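Foro Vecinos de Awwad > Política y actualidad
Tema: Consulta sobre la fusión con Pisent, ¿quién ganó?

hasska_norte escribió:
Leo en todos los periódicos que la consulta fue "un fracaso" para los contrarios a la fusión. Votaron 1.024 personas y 608 dijeron que no. Yo aprendí español de adulto y quizás me falta algún matiz, pero en mi diccionario 608 es más que la mitad.

Drusenon18 escribió:
El matiz es el quórum. Sin participación suficiente la consulta no vincula al pleno. El titular es feo, pero no es mentira.

hasska_norte escribió:
De acuerdo con el quórum, lo conozco. Mi queja es otra: un resultado no válido no es lo mismo que una derrota. Si el "sí" gana con la misma participación, ¿escriben también "fracaso"? Permítame dudarlo.

carla_karam escribió:
Yo voté que sí y estoy con hasska. Me molestó el tono, sobre todo el editorial que llamaba "asustados" a los del no. Mi madre votó no y no está asustada de nada, está enfadada por el autobús.

Drusenon18 escribió:
Pues que hubiera salido más gente a votar. Quien se queda en casa también decide.

hasska_norte escribió:
Esto no lo comparto. Quedarse en casa puede significar muchas cosas, y la prensa elige la que le conviene.

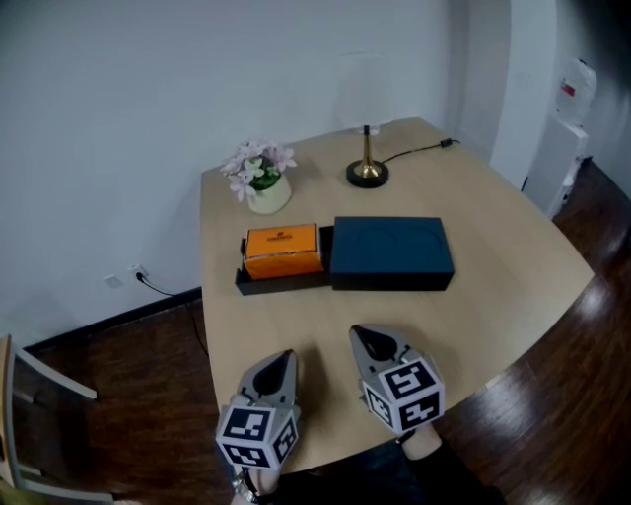
Respuestas nuevas (página 2)

carla_karam escribió:
¿Alguien sabe si el pleno va a votar igualmente la fusión? En marzo dijeron que respetarían el resultado "fuera cual fuera".

Drusenon18 escribió:
Está en el orden del día, punto 19. Lo de marzo fue una frase de campaña, no un acuerdo.

hasska_norte escribió:
Gracias por el dato. Iré a escuchar, y llevaré impresa la frase.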